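Reviews > Furniture > Tables

Koltum Round Table, Reviewed After Four Months
By Sobia Tarar

Print this page | E-mail this page

We moved to a smaller place in Etbridge and the old rectangular table had to go. It stuck out into the doorway whichever way we turned it. After a few weekends of looking I ordered the Koltum, a round wooden table in the light finish, from Karagiannis. I paid $132 on sale, with delivery on top.

It came in one flat box. The legs go on with 10 bolts, and the wrench in the bag is too short to get any force behind, so use your own. Putting it together took me most of an evening. The printed steps are clear except for the page on the leveling feet, which shows them upside down.

We can seat four for dinner if the serving dishes stay on the counter. Three is more comfortable. The legs are set in far enough that people don't hit their knees, which was my main complaint with the Plodance table we tried in the store. The Plodance does feel heavier and wobbles less when you lean on it. 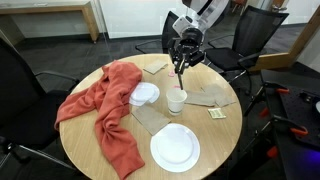 A round top in a light wood finish, with a thin pale edge.

The finish has held up fairly well. Coffee and tomato sauce wipe off with a damp cloth. A hot pan left a dull ring near one side in March, and rubbing it with oil only helped a little. Pencil marks come off with an eraser. I would use place mats for anything hot.

One bolt worked loose after the first month. I tightened it and it has stayed put. Torben Rothe at the Karagiannis service desk mailed me a spare set of washers at no charge, and they arrived in a few days.

Good points: price, leg room, easy to clean.
Bad points: marks from heat, poor wrench, slight wobble.

If you have space for a bigger table, look at the Plodance first. For a small kitchen I would buy the Koltum again at the sale price. The item number on my receipt is 1724, and the darker finish is listed separately.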